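The Green Ones First

Annunziata Greco kept the bricks in a flour tin on top of the fridge, and when her granddaughter came to stay in August the tin came down before the suitcase was unpacked.

"Those were your mum's," she said.

"I know," said Ada. "You say it every time."

Ada Bianchini was six. She carried the tin to the kitchen table, took off the lid and turned the whole thing upside down. The noise brought Mitsuko Fujimoto to the back door from next door's side of the fence. She had a bowl of lemons with her.

"I thought you'd dropped the dinner set," Mitsuko said.

"Not yet. Sit down."

Mitsuko sat. The bricks had gone everywhere, green and red and yellow and orange, and one had rolled under the bread board. Ada got down from her chair and walked around the table to look at them from the other side.

"Mum says I have to sort them," she said. "She says they come home sorted this time or they don't come home."

"Are they going home?" Annunziata asked.

Ada looked at the floor. "She said they could. She said she'd ask you."

Annunziata filled the kettle. She had not been asked. The tin had been on one fridge or another for 30 years, through the flat above the Dal Bello bakery and the house on Brovance Street and now this one, which was number 181 and too big for her. She put two cups out and then put one back, because Mitsuko only drank hers from the glass.

"You'll need something to sort them into," Mitsuko said. "A tin's no good for sorting."

She went home and came back with a set of blue bins from her shed, three of them joined in a row. They had held screws and picture hooks. She had rinsed them under the garden tap, and Annunziata dried them with the good tea towel before she noticed which one it was.

"What colour goes first?" Mitsuko asked.

"Green."

"Why green?"

"There's hardly any yellow," said Ada. It did not answer the question, but she had already started. 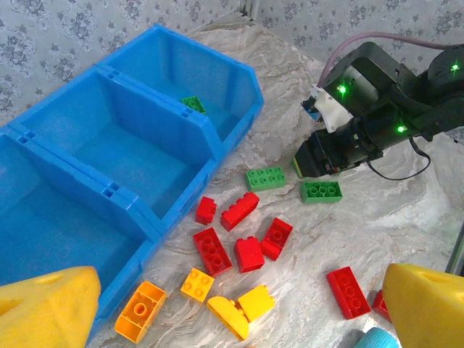
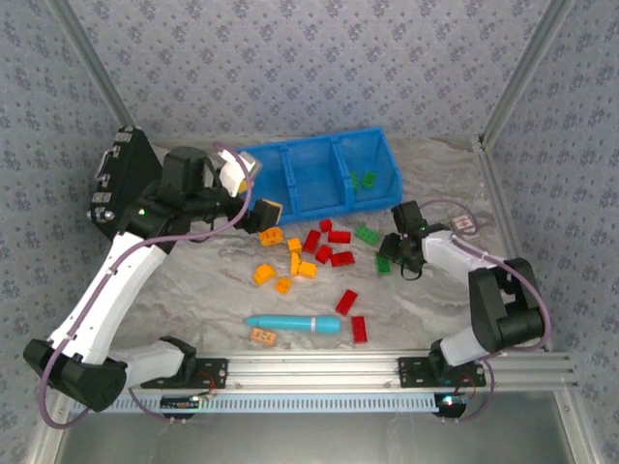
Grostik, August

Dear Rebecca,

Ada is asleep, so I'll write this while it's quiet. She started on the greens before tea and was still going when I put the pasta on. Mitsuko lent us the blue bins. She says you can keep them, she has another set.

You might have asked me about the bricks yourself. I would have said yes. I'm saying yes now, so that's settled, but I want the tin back. It was my mother's and I keep thinking I'll use it for flour again.

She asked me what you used to build. I told her about the hospital with no doors, and how you cried when Cinzia Mancuso sat on it. She wanted to know if Cinzia said sorry. I couldn't remember. Do you? You could ring and tell her, any time before bed.

She's eating well. She won't touch the zucchini but she had two helpings of everything else. I've washed the green jumper and it has come up fine, only a bit longer in the sleeves.

The bus gets in at Rorasel at ten past four. I'll ride down with her and come straight back on the next one, unless you'd like me to stay for tea.

Mum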